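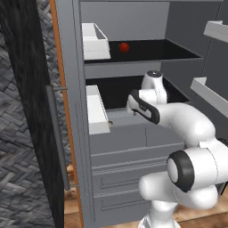 Storage and Waste in Shared Student Kitchens
Project report by Ketsara Saengthong

1. Purpose
The project examined how food is stored and thrown away in the shared kitchens of Amundsen House. Residents were invited through Jodel in October, and 19 took part.

2. Method
Each participant kept a written record of discarded food for four weeks. Entries were sorted by type of food and place of storage.

3. Results
The records contained 516 entries. Bread and cooked rice were the items most often discarded.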